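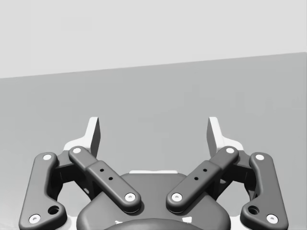
One reader of the last gallery wrote that a simulated gripper is only good for people who can't afford a real one, and asked why a small workshop should pay for a subscription when free simulators exist. It is a fair question, and I kept it in my mind for the whole time I worked with Presano.

Presano: a gallery from the trial

Presano is a simulation package for two-finger grippers and two-arm tables, made by Clalirico and sold by Grirkbridge. You install it on your own computer, you choose a scene, and you program the arm as you would program the one in your hall. I used the trial version and after that one paid month. The pages for their other package, Mostyn, are separate, because Mostyn is for conveyors and I have no use for conveyors.

My work is teaching small companies how to put parts and packets in the right place. I am not a reviewer by profession, so please take the opinions as those of a user.

Wrist view

Open fingers with the white tips, and the pins at both ends of every link. The camera sits behind the gripper and looks along it. I like this view very much for checking the opening before an approach. The links stay big in the picture, so for small objects you will need a second camera.

The wrist camera can be moved and turned in the settings. The values are typed in by hand, and there is no slider. I would be happy with a slider. After a change you must press Apply and then also Save, and I forgot the second one more times than I want to admit.

What is included

Trial version: one scene, no export, no time limit.
Standard: 16 scenes, export of joint values, two cameras per arm.
Price of Standard: 300 dollars per year for one computer.
Price for a classroom: 938 dollars per year, any number of computers in the same building.
Manual: 555 pages as one file. It has an index, and the index is good.

The price was read from the Grirkbridge price list on 22nd April. I paid the normal price for my month and received nothing from the seller.

Table view

The scene I used the most: a small red-and-white box on the light grey table, a green pad to the left of it, and one arm with the gripper open above and to the right of the box. My exercise is to bring the box to the pad. The shadow of the fingers on the table is a real help, as you can judge from it where the gripper is without opening the coordinate window.

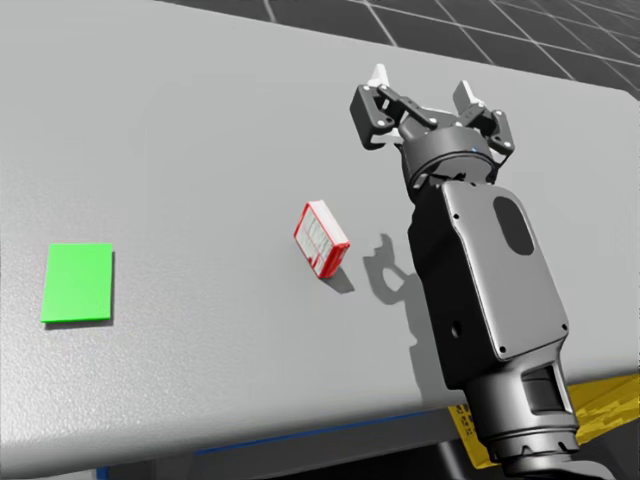

Programming the exercise

You write the positions in a list, one line per position, and the arm goes through them in order. Between two lines you may put a condition, for example to wait until the fingers have reached a certain width. My students understood this in the first morning. The more advanced way is with scripts, and for this the manual is necessary, mainly the chapters in the middle.

What I missed is an undo that goes back more than one step. If you delete two lines by mistake, the first one is gone. I wrote to the support about this and they answered the next day, politely, that it is on their wish list. They did not say when.

Contact between the fingers and an object is the part where simulators are usually weak. In Presano you can set the friction of the tips and of the object separately. With the standard values a box was held well in my tests, and with low friction it began to turn between the tips during fast moves. I can't tell you how close this is to a real gripper of the same shape. I have a different model in the workshop and the comparison would not be correct.

To the reader's question

If you are one person and you like to build your scenes yourself, a free simulator will probably be enough for you. You will spend some weeks with it and you will learn a lot. For my courses I need that every student sees the same table on the same morning, and for this I will pay for the classroom license.

Requirements

A normal office computer was enough for one arm. With both arms moving and all cameras open, the picture became slow on my older laptop. Shadows can be switched off in the display menu, and then it runs better. Language of the menus is English only at the moment.

Questions about orders go to Grirkbridge directly. Questions about my exercise can be left below this page, and I answer them in the evenings.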